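Bedspreads with good fortune all over them

Pauline Parsons has been collecting bed linen for longer than she'll admit, and she lights up the moment quilts come into it. She writes the bedroom pages for the Treloar newsletter, and we talked for most of an afternoon about her favourite kind, the cream quilted bedspread printed with the Chinese character fu, 福, for blessing or good fortune.
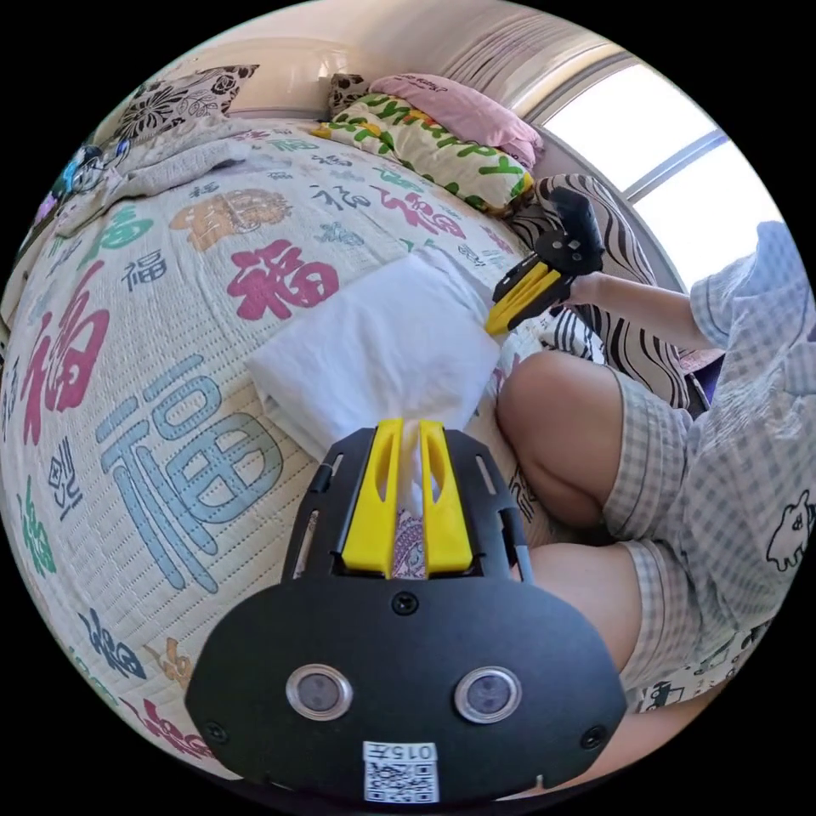
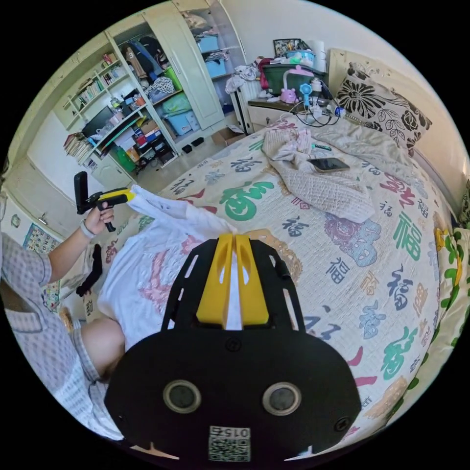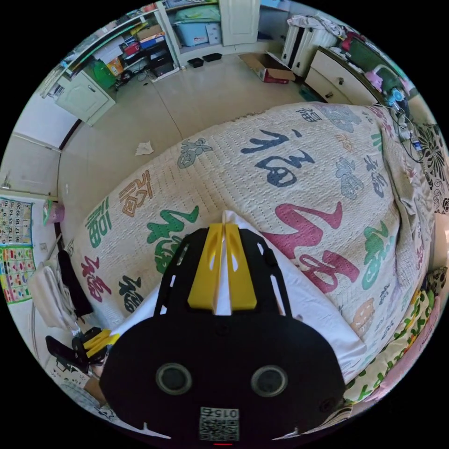

A cream bedspread with 福 in plenty of colours.

Does a busy pattern like this make a bedroom feel smaller?
Keep the background pale and a busy print can sit happily in quite a small room.

"What I love is that every character is drawn differently," Parsons says. "Some are fat and brushy, some are thin and tidy, and you get magenta next to navy next to green. It ought to be a mess and it's wonderful!"

She is cheerful about mixing, too. Florals in black and white go beautifully with it, she thinks, and she would happily add a plain pink pillow. "People worry about matching. I've got 68 pillowcases at home and I don't think any two of them match — my sister Brenda Kettle has counted."

Her own spread is 150 cm wide and came from Grirmont one November. It lives on the spare bed, where it collects everything: phones, socks, T-shirts waiting to be folded, whoever fancies a sit down. She folds the washing on it every time. "A bed is the best table in the house," she says. "You can spread a T-shirt right out and get the sleeves straight."

Washing is a cool cycle, then flat over two airers, with a good shake halfway through so the stitching stays puffy. She never irons it.

Next on her list is a red one for the winter.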